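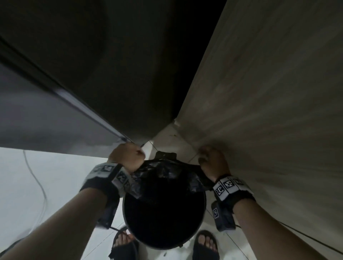
**Cameron Pollock**
自動更新を入れる前に、古い証明書をSCADA側の信頼リストからいつ消すのか決めておいたほうがいいです。うちはそこを決めずに始めて、新旧の証明書が両方有効なまま半年たっていました。更新の仕組みそのものより、失効の手順のほうが揉めます。

---

**kumade_ot**(スレ主)
コメントありがとうございます。前のページが長くなったので、条件をまとめ直します。

- ゲートウェイ:Virkevitz 37台。全部OPC UAサーバーとして動作
- 上位:Rankin(SCADA)、冗長構成
- PLC:Rovbergが中心。古いラインに他社製が残っている
- 証明書:全部自己署名、有効期限は導入時のまま
- 接続:SignAndEncryptで統一済み(のはずだった)

先月の木曜の朝にゲートウェイのうち2台が期限切れになり、Rankinからセッションが張れなくなりました。生産は止まっていませんが、実績データが6時間欠けています。ログを見たら BadCertificateTimeInvalid が3,231行ありました。再接続の間隔が短い設定のままだったので、行数が多いこと自体に意味はないです。

聞きたいのは、この規模でGDS(Global Discovery Server)を立てて証明書を配るべきか、手動更新のまま台帳だけ整備するべきか、です。

---

**nishi_line3**
その台数なら手動でいいと思います。有効期限を長めに取って、台帳と監視を入れる。GDSを立てると、今度はGDSのサーバーを保守する人が必要になります。OSのパッチ、バックアップ、CAの秘密鍵の保管、全部増えますよ。

うちの工場はもっと台数が多いですが手動です。定期点検のときに期限の近いものをまとめて更新しています。

---

**tetrapod**
> 有効期限を長めに取って

これは賛成できません。秘密鍵がゲートウェイの中に平文で置かれている機種だと、有効期間を延ばした分だけ漏れたときの影響も延びます。Virkevitzの旧ファームは、設定をエクスポートすると鍵まで一緒に出てきたはずです。新しいファームで直っているかは確認していません。

長い期限で自己署名を使うなら、せめてエクスポートファイルの置き場所を調べたほうがいいです。共有フォルダに入っていませんか。

---

**kumade_ot**
入っていました。立ち上げを頼んだBrernholmが納品時に置いていったzipの中に、全台分の設定があります。アクセス権は保全課の全員です。とりあえず権限は絞りました。

鍵の入り方は機種の設定次第のようで、テスト機でエクスポートし直して比べてみます。

---

**tetrapod**
権限を絞っただけだと、過去に誰がコピーしたかは分からないままです。鍵が入っていたなら全台作り直しですね。どうせ作り直すなら、そのタイミングでCA署名に切り替えるのがいちばん手間が少ないと思います。

---

**nishi_line3**
作り直しは必要だとしても、CA署名にするかどうかは別の話では。自己署名でも信頼リストに個別に登録していれば、知らない相手は繋がりません。台数分の登録作業が一度あるだけです。

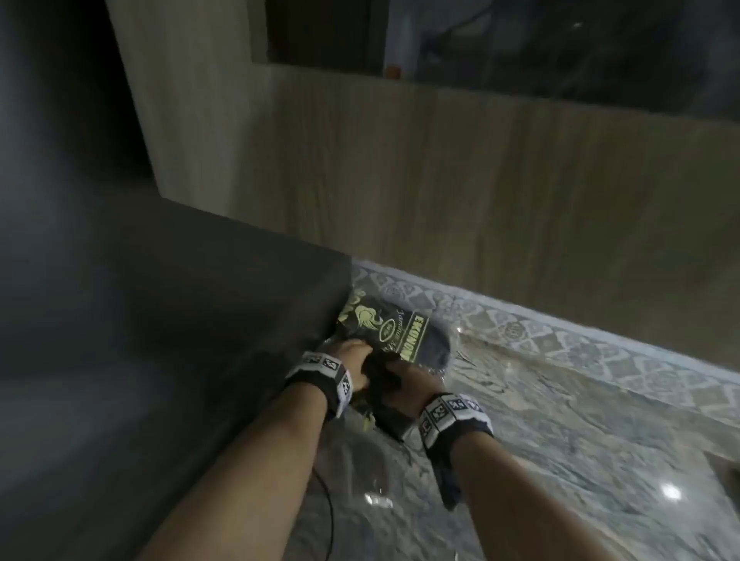
それにRankinの冗長構成だと、信頼リストが主系と従系で別々に保存されます。CAを入れるならCA証明書とCRLを両方に置く必要があって、片方のCRLが古いと、切り替わった瞬間に全部拒否されることがあります。これを一度やりました。自己署名のときは1台ずつしか落ちなかったのに、CAにしたら全台まとめて落ちました。

---

**Cameron Pollock**
CRLの件はその通りで、設計のときに見落としやすいです。CRLの有効期間を短くしすぎると、CAが止まっただけで現場が道連れになります。うちの設定の考え方を書いておきます。

1. CRLの有効期間は、CAサーバーを作り直すのにかかる最長の時間より長くする。連休を含めて考える。
2. CRLの配布は主系と従系の両方に行い、配布後にハッシュを比較する。
3. 証明書の更新は、期限ぎりぎりではなく有効期間の三分の二を過ぎたところで始める。
4. 更新に失敗した機器は、古い証明書のまま動かし続けて警報だけ上げる。自動で再起動はさせない。

4は異論があると思いますが、自動再起動で夜勤を呼び出すことになるよりはいいという判断です。

---

**yukigassen**
横から失礼します。時刻同期はどうなっていますか?

期限切れのエラーが出たとき、本当に期限が切れているのか、ゲートウェイの時計がずれているのかを先に見たほうがいいです。電池が弱って電源断のたびに時計が初期値に戻る機器だと、今度は「まだ有効になっていない」で弾かれます。エラーコードは同じ BadCertificateTimeInvalid です。

---

**kumade_ot**
今回は証明書の日付も見たので、本当に期限切れでした。ただ時刻同期は怪しいです。NTPの参照先が事務所側のサーバーになっていて、ファイアウォールの更新後に通っていないゲートウェイがありました。盆休みの前に直す予定です。

---

**yukigassen**
なら順番としては時刻が先ですね。証明書を新しくした直後は開始日時が「今」なので、時計が遅れている機器は新しい証明書を受け付けません。開始日時を一日前にずらして発行するところもありますが、時計が年単位で狂っていると効かないです。

---

**tetrapod**
あと、前のページで「SignAndEncryptで統一済み」とありましたが、エンドポイントの一覧は取りましたか。クライアントが暗号化で繋いでいても、サーバー側に None のエンドポイントが残っていることはよくあります。立ち上げ時のデバッグ用に開けて、そのままになっているケースです。

それと Basic256 や Basic128Rsa15 が残っていないかも。どちらも非推奨です。

---

**kumade_ot**
取りました。Noneが残っていたのが古いライン側に何台かあります。閉じようとしたら、Rovbergの保守ツールがそこに繋いでいることが分かりました。ツールの新しい版は暗号化に対応しているそうですが、保守用のノートPCのOSが古くて入りません。

「統一済み」は取り消します。

---

**nishi_line3**
それ、ノートPCの更新の予算が先に必要になるやつですね。うちは同じ状況で、Noneのエンドポイントは残したまま、スイッチのACLで保守用ポートからしか届かないようにしました。監査では指摘事項になりましたが、期限付きの例外として通っています。

---

**tetrapod**
例外にするなら、せめて匿名ログインは切って、書き込み権限も外してください。Noneだとパスワードも守られない構成があり得るので、そのユーザーを他で使い回さないことも。

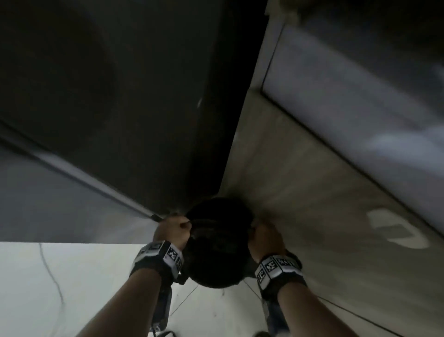
## 追記:スレ主の方針(kumade_ot)

しばらく書き込めずすみません。社内で話した結果、次の順で進めることになりました。

1. NTPの参照先を制御系ネットワーク内に移す。全台の時刻差を確認するまで証明書には触らない。
2. テスト機のエクスポート結果、秘密鍵が含まれる設定になっていることを確認した。全台の鍵を作り直す。
3. 作り直しのときにCA署名に変える。CAはオフラインで持ち、当面GDSは立てない。配布は手作業。
4. Noneのエンドポイントは古いラインだけ残し、ACLで絞る。匿名と書き込みは切る。
5. 残り日数を監視に入れ、90日前と30日前に警報。

GDSは来年度にもう一度検討します。オフラインCAにしておけば、後から下位のCAとして足せると考えています。

---

**Cameron Pollock**
3で手作業の配布にするなら、CSRをゲートウェイ側で作れるか確認してください。PC側で鍵ペアを作って流し込む手順だと、またzipの中に鍵が溜まります。

---

**kumade_ot**
Virkevitzは現行ファームならCSRを本体で作れます。旧ファームの機体は先に上げる必要がありそうです。ファーム更新で信頼リストが消えるという話を見かけたのですが、経験のある方いますか。

---

**nishi_line3**
消えました。正確には、信頼リストではなく「拒否」フォルダに全部移されていました。戻せば動きます。一台目は必ず昼間に、人がいるときにやったほうがいいです。

CA署名への切り替えは今でもその規模には重いと思っていますが、オフラインなら前に書いたCRLの事故は減ると思います。CRLの期限だけは監視に入れておいてください。上の5だと証明書しか見ていないように読めます。

---

**kumade_ot**
読み通りで、証明書しか見ていませんでした。CRLの次回更新日時も監視項目に足します。一台目のファーム更新は来週の昼にやるので、結果はまた書きます。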